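### 3.2 The cups, the table and the row

Readers who remember the cup game from county fairs will know most of what we are about to say, but we have found that the small physical details of the game matter a good deal more than its reputation suggests, and so we ask for a little patience while we go through them. All three cups in a round come from the same sleeve. We bought ours from Zoller, in sleeves of 20, and we set aside any cup with a soft rim before it ever reached the table. A soft rim drags, and a cup that drags is a cup that a watchful player can follow with very little effort.

The cups are played upside down, with the rim flat on the board and the base facing up. We chose paper over plastic after the Ocampo pilot, in which players told us, quite cheerfully, that they had stopped watching and were simply listening to the clack of each cup as it landed. Paper is quieter. It is also lighter, and a light cup can be nudged askew by a sleeve or a draft, so the starting row was looked over before each round and straightened if it needed it. We did allow the gaps between cups to differ a little. A perfectly even row turned out to be hard to keep up over a long afternoon, and our early players did not seem to mind either way.
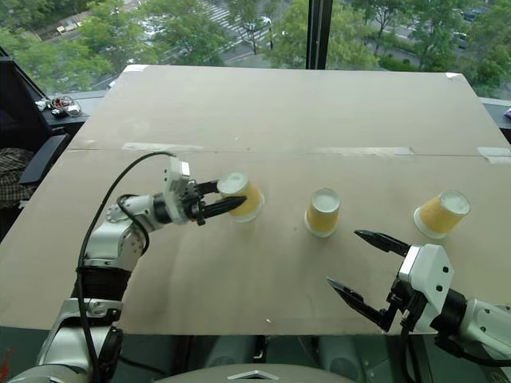

**Figure 2.** Three upside-down paper cups with yellow-orange bands, set in a loose row on the beige tabletop.

The choice of table deserves a word too. We had started on a dark surface, thinking that it would make the pale rims stand out, and so it did, but it also showed every speck of lint, and players began to use the lint as landmarks. (One of them was very proud of this, and we were rather proud of her!) A plain, light surface offers fewer such marks. Shadows remain, of course, in any room with daylight, and on bright mornings in September they were strong enough that we moved the first round to 10 minutes after the blinds had been adjusted.

Each player watched 60 shuffles in all, split into blocks of 5 with a short rest between them. A shuffle was made up of swaps between two cups at a time, and the third cup was left where it stood. After the last swap the player pointed to one cup, and only then was it lifted. We kept the hidden object the same throughout, a felt ball from the Mikex craft range, which is soft enough to make no sound under the paper and large enough that it cannot slip out beneath a rim.

Of the players who signed up, 49 finished every block, and theirs are the answers reported in Section 4. We kept the written remarks of the others, with their permission, and have drawn on them where they helped us understand what makes a row of cups easy or hard to follow. Several mentioned the outer cups, which they felt they lost sooner than the middle one, and we come back to that impression when we discuss the Nillico scoring sheet and the way it treats a wrong guess by position.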